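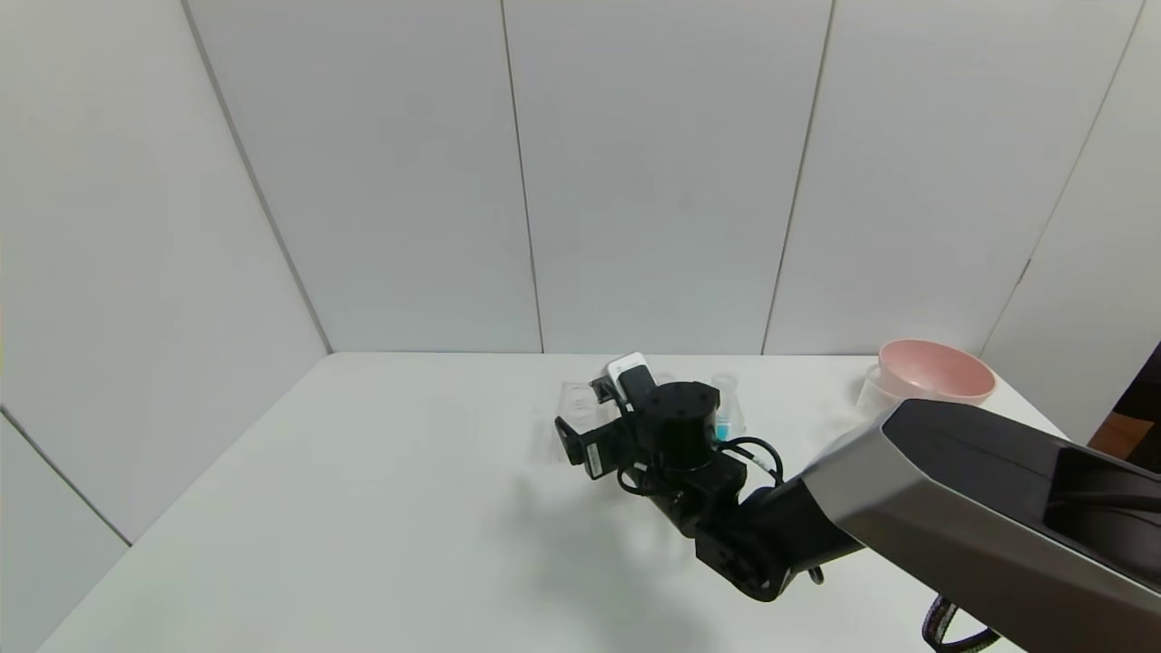

What changes for the bench staff once the arm takes over container sorting?

Mostly the order of the day. The sorting itself goes to the arm, and the person on shift does setup, checks and the odd rescue.

January 5, 2024. Robichaud bench, notes by Senan Mulligan

Ran the full sort list on the arm this morning. 181 picks attempted, 30 needed a hand. Most of those were clear cups. Same trouble as in August: the grip point lands too close to the rim and the cup tips. Opaque containers gave no trouble at all.

Jovita Trujillo did the handover from the old rota. Until now two people sorted by hand for the first half of each shift. From next week it is one person, and they also cover the label printer. The second person moves to incoming checks, where we have been behind since the Clerolby order.

Things raised at handover:
- Who stops the arm if the one person is at the printer? For now, pause it before walking away. Want a second stop button by the printer. Asked Grevlow for a price.
- Wrists. Two people said they are glad to be rid of the twisting.
- Pay grade for incoming checks is not settled. Jovita is taking it up with the office.
- Breaks. The arm doesn't need one, so write them on the board or they get skipped.

Gripper force back to 70 on the controller. I had it lower and it dropped things. Job file saved as 2071, don't overwrite it.

To do: try a lower grip point on the clear cups, redo the shift card, show the evening crew how to clear a fault without restarting the whole list.

This site uses cookies to remember your settings. Accept | Manage preferences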